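Search this site Go

Ura releases Cumley 2, a bimanual planning layer for simulated and physical arms

Last updated: March

Ura today released Cumley 2, a new version of its planning and control software for two-armed systems with multi-fingered hands. The release replaces the fixed task scripts of the first version with a single planner that assigns work to each hand at run time.

The reference task is a can and a drawer. One hand is given the can on the counter, the other the drawer handle, and both approaches are planned in the same pass. Finger spread is set before contact from the estimated width of the object.

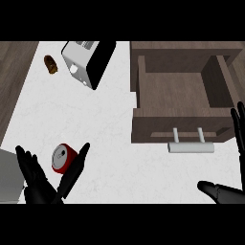
What has changed

Perception and planning now share one scene model. In earlier builds the drawer was tracked by a separate module, and its pose could lag behind the arm by several control cycles. Cumley 2 stores the drawer as a jointed part of the cabinet, so the can's position is updated with it once the can is inside.

Arm-to-arm clearance is checked at 76 points per arm – shells, wrists and fingertips included. The check runs in a background thread and does not block the hand controller. Thumb and finger targets are solved separately, which lets the thumb hold a position near the handle while the rest of the hand is still being planned.

The test set, named Moussa, contains 963 simulated kitchen layouts. Counter items that play no part in the task are kept in the scene as obstacles.

With the can standing in the open drawer, the planner treats the placing step as finished and turns to the handle.
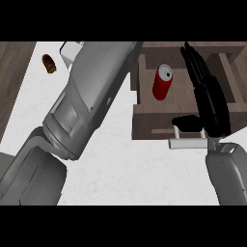 Firouzeh Ahmadpour said the drawer had been the hardest part to model, and that her team at Estov had dropped its own closing routine after around 8 weeks with the preview build. She added that she would still like better logging when a plan is rejected – the current messages name the joint but leave out the cause.

Wissam Matar said fuller rejection messages are planned for the next point release.

Cumley 2 is available to current license holders. Configuration files from version 1 must be converted with the included tool before first use.

Shares 8 | Comments 2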